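Chapter 7
House Rules for Clearing-Up Tasks

What you will need from earlier: Chapter 4 (marking out a work area), Chapter 6 (writing a task sheet). If you skipped 6, go back. Most of this won't make sense without it.

In this chapter
Who sets the rules
What counts as rubbish
Two tools, one bin
Stopping
When the record and the room disagree

7.1 Why start with rubbish

Because it's dull, and because every home has it. A wrapper goes from the table to the bin. Easy to say. Now write that down so that two people who have never met do it the same way, with a gripper each, in a kitchen neither of them has cooked in. Harder.

Students tend to want the big standards first. Guarding, speed limits, force limits. All of that comes in Part Three. The rules in this chapter are smaller and get broken far more often. They are house rules: the page or two a team agrees before anyone picks up a tool. We use the Pendgate sheet throughout, in the version of 1/5/25, mainly as it is short and the people who wrote it were willing to let us print the crossings-out.

The Pendgate sheet began life as 147 separate notes. Meron Habte cut it down over one spring and was not thanked for it at the time. Her test for each note: could a new starter break this rule without knowing? If yes, keep it. If no, it was probably common sense dressed up, and out it went. Some good ones went out too, and came back in May.

7.2 What counts as rubbish

The first real argument. A snack bag is rubbish. Fine. A foam block? Depends who you ask. Packing foam gets kept for sending things back. The Derese group kept a list of items, 300 lines long by the end, and still met things that weren't on it.

Pendgate went the other way. No list. Anything the task sheet names is rubbish for that task, and everything else stays put. The sheet is signed before the start and isn't added to half way through. If an unnamed item is in the way you stop, move it by hand, note it, begin again.

Yoshinori Sakai has argued against this in print, more than once. His view is that people at home don't work from a sheet, so a rule built on one teaches the wrong habit. Fair point. We come back to it in 7.6.

7.3 Two tools, one bin

Now the part that causes most of the bumps. Two grippers, one opening. The rules as they stand:

Agree who drops first. Say it out loud.
The second tool holds back from the rim till the first is clear.
Carry wrappers over the table for as long as you can, then over the bin. Not over the hob, ever.
Liner edges folded over the rim before the start. A loose edge catches on fingers and comes away with them.
Soft things gripped near one end, so the rest can hang.
Big stiff items may rest on the rim. They may not be pushed down with the tool.
Hands stay on the grip, not on the fingers or pads.

That last one sounds silly untill you watch a beginner. They reach round to help a wrapper along, every time.
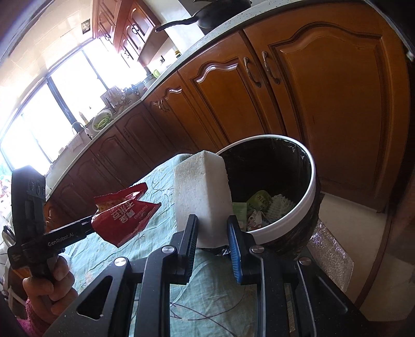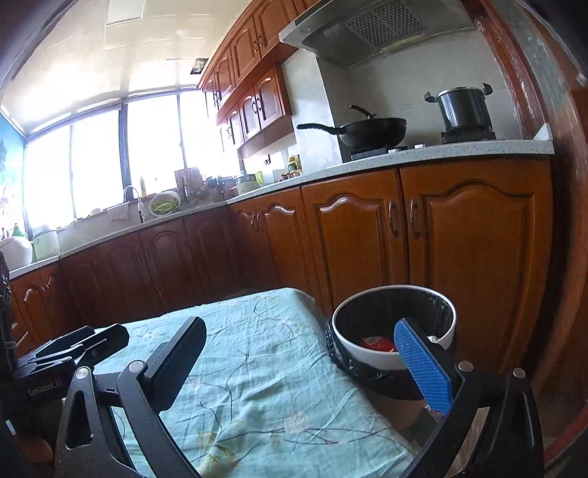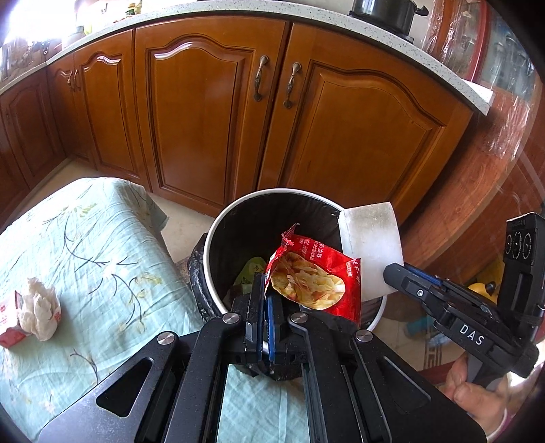 Figure 7.1. Kitchen clearing with hand-held grippers. First picture: red snack bag held above the tablecloth. Last picture: white block leaning into the bin, against the rim.

The stiff-item rule is the one readers write to us about. Why allow an item to rest on the rim at all? Surely it's in the bin or it isn't. Jiten's own rule says exactly that: fully below the rim, or the task is marked as failed. Clean, easy to check. But under that rule people started shoving, and shoving is how you bend a finger or tip the bin over. Pendgate took the softer rule and put up with a messier record. You may prefer Jiten's. Give reasons if you do, and say what you would do about the shoving.

7.4 Stopping

Short section, read it twice. Anyone can call a stop. Anyone means anyone in the room, including whoever is only there to make tea. The word is "stop", not "hang on" or "wait a sec". Both tools freeze where they are, then lower to the table, then talk.

No one has to explain a stop before it's obeyed. Gredia tried it the other way round for 2 weeks and went back.

After a stop the run is kept, not thrown away. Mark it. Stopped runs are where you find out which rule was badly written, and there's nearly always one. Section 7.5 shows how to mark them so that somebody else can read your handwritting a year on. Bring a task sheet of your own to it, even a bad one.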